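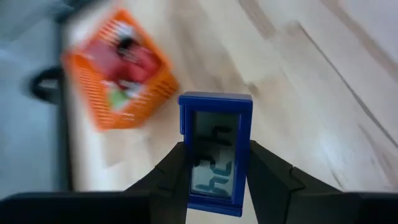
Die Greif-AG ist die Robotik-Arbeitsgemeinschaft der Schule Gernmont. Wir treffen uns einmal in der Woche um 14 Uhr und arbeiten mit zwei Roboterarmen, die über einem Holztisch montiert sind. Neue Mitglieder fangen mit einzelnen Gegenständen an. Die kleine blaue Digitaluhr zum Beispiel soll hochkant zwischen den beiden Fingern hängen, auf jeder Seite eine Fingerspitze am Gehäuse. Wer das sicher steuern kann, nimmt sich die Kabel vor. Geleitet wird die AG von Bartosz Kwiatkowski, der in Gernmont Physik und Technik unterrichtet.

Zur Zeit machen rund 40 Schülerinnen und Schüler ab Klasse 8 mit, aufgeteilt in Gruppen für Steuerung, Mechanik und Auswertung. 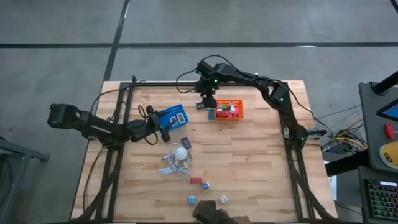 Muss man schon programmieren können?
Vorkenntnisse sind nicht nötig. Die Grundlagen in Python lernt man im ersten Halbjahr bei uns, Laptops stellt die Schule.

Im Frühjahr fahren wir zum Rurine-Wettbewerb. Dort geht es ums Sortieren von Haushaltsgegenständen mit zwei Armen. Im letzten Durchgang kamen wir auf 58 Punkte und damit ins Mittelfeld. Die Firma Kołodziej aus Rarberg gibt uns im Jahr 900 Euro für Ersatzteile.

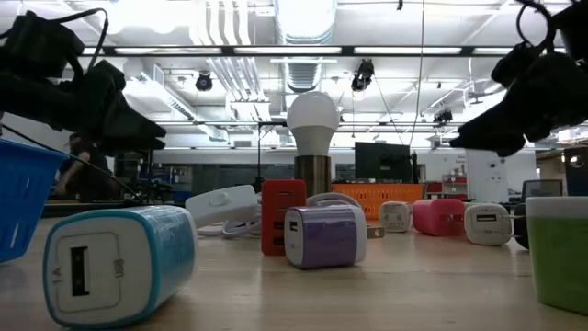 Seite zuletzt geändert: April

Geübt wird mit Alltagssachen, vor allem mit USB-Ladegeräten in verschiedenen Farben, dazu Lampen und Schalter mit Kabel. Ausrangierte Netzteile nehmen wir weiterhin gern an, bitte im Sekretariat abgeben. Anmeldung über die Klassenleitung oder direkt bei Herrn Kwiatkowski in Raum 2.

12-mal geteilt · 0 Kommentare

Diese Website verwendet Cookies. Mit der weiteren Nutzung stimmen Sie dem zu.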